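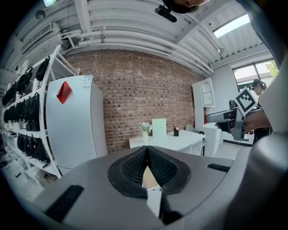
Brick wall and overhead pipes at Grimard Hall.

August 11, 2021
By Na-rae Yang

Nonness will open Grimard Hall to small businesses this fall, the company said. The building has 60 work spaces, and 59 are already leased.
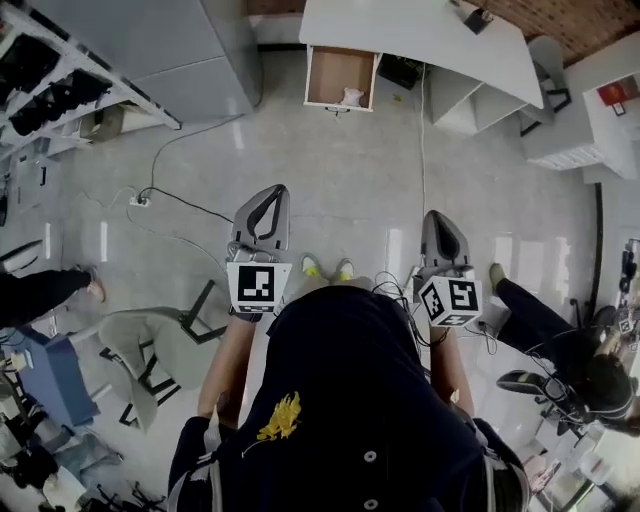
Rents will stay at April levels through the first year. Tenants share a loading dock on Shek Street -- deliveries end at 6 p.m. More than 1,073 people signed up for news of the opening. Applications for the last space go to the leasing office.

Contact: Nonness Press Office
© 2021 Nonness | Back to top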